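Workshop notebook, Livgate cell, picking bench
March
Entry by M. Cloutier, with notes from Shirley MacDonald's shift log

07:40. Picked up from the previous page. Bin position checked against the bench marks before power on, no shift found. Rim clamps tight. Ran the arm through the slow check path with the bin empty, no contact with the walls. Cable slack at the wrist looks adequate at full rotation one way and tight the other. Left the joint limit where it was.

Purpose of this week's runs, for anyone reading who was not at the planning meeting: the Horobets line wants its long blocks taken out of mixed bins and laid on the infeed tray one at a time, same way round. At present two people per shift do it by hand. Putov (the site) has asked for a figure on how much of that the arm can take over, and what is left for the people. The second part of the question has had less attention so far and I am trying to write it down as we go.

08:15. First block of runs. 248 pick attempts with small loads in the bin, both colours mixed. Clean picks 195. Of the remaining 53:

- block gripped too near one end and rotated in the fingers: 21
- no pick planned, block against a wall: 19
- two blocks lifted together: 8
- stopped on force limit: 5

The wall cases are the ones that cost time. A block lying flat in the open takes the arm one cycle. A block tight to the side has no room for a finger behind it, the planner returns nothing, and the cell waits for a person. Shirley timed the waits. The shortest was 9 seconds, when she was already standing there. The longest was 123 seconds, when she was at the packing bench with both hands full and had not heard the tone.

09:50. Changed approach angle limit from 15 to 25 degrees off vertical. Wall cases improved but the wrist comes closer to the rim and the clamp. Reduced speed in the outer band of the bin to compensate. Cycle time up slightly. Acceptable for now.

10:30. Talked through the waits with Shirley. Her points, written down more or less as given:

1. The hand job is dull but it has its own pace. You take six or seven, stop, stretch, carry on. With the arm running she is doing other work and gets called back at times she does not choose. She finds this more tiring than the hand job, though she lifts far less.

2. The tone is the same for "bin empty", "no pick found" and "stopped on force". She has to walk over to learn which. Two of those can wait and one cannot.

3. By hand she turns the blocks over as she goes and puts the chipped ones aside. The arm does not. The chipped ones now reach the infeed and the person there finds them, so that check has moved twelve metres down the line to somebody who was not told it was theirs.

Point 3 is the serious one. It is not in the task sheet because it was never written down as a task. I have gone back through the Horobets work instruction and it says only "remove blocks from bin and place on tray". Checked with the afternoon shift by phone and they do the same sorting by habit.

11:20. Separate tones set up for the three stop causes. Force stop also lights the beacon. Took ten minutes and should have been done at installation.

11:45. Second block of runs. 446 attempts, new angle limit. Clean picks 379. Wall cases down to 22 in total, so better than half the earlier rate. End grips still the largest single group at 31. I suspect the colour threshold on the dark green ones, where the far end gets lost against the bin floor in poor light and the centre is then worked out short. Not proved. To be tested with the side lamp on and off.

13:10. Calculated staffing effect from the second block. Hand picking on this bin takes roughly 52 minutes of one person's hour when the line is at full rate. With the arm, attended time came to 11 minutes in the hour, but in 17 separate visits. The original proposal from the Zallotbridge office treats the difference as time saved and moves one person to packing full time. I do not think the numbers support that. A person who is called away 17 times an hour is not available to packing for the remaining 49 minutes in any useful sense. Shirley's packing count for the test period was well under her usual.

Suggested instead, for discussion:

- Let the cell skip a block it cannot plan for and carry on with the others, so that stops are collected at the end of the bin. One visit per bin.
- Move the chipped block check to the same visit, or add it formally to the infeed job with time allowed for it.
- Keep the same two names on the rota for the first month and do not cut hours on the strength of these figures.

14:00. Skip logic drafted, not loaded. Needs a limit on the number of skips or it will go round a bad bin for ever. Will start with three.

14:35. Shirley asked who clears the last blocks if the arm gives up on them, and whether that means reaching into the bin with the cell live. It does not. Key out, arm parked, then hands in. I have written this on the card at the cell, since the present card covers start-up and nothing else.

15:20. Stopped for the day. Open items: lamp test, skip limit, wrist cable slack at the tight end of rotation, work instruction to be amended by whoever owns it at Horobets. Shirley to keep her tally of visits in the log with the cause against each.

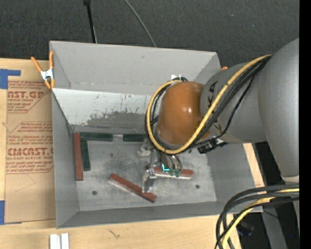 Gripper down in the bin, red and green blocks, one red against the left wall.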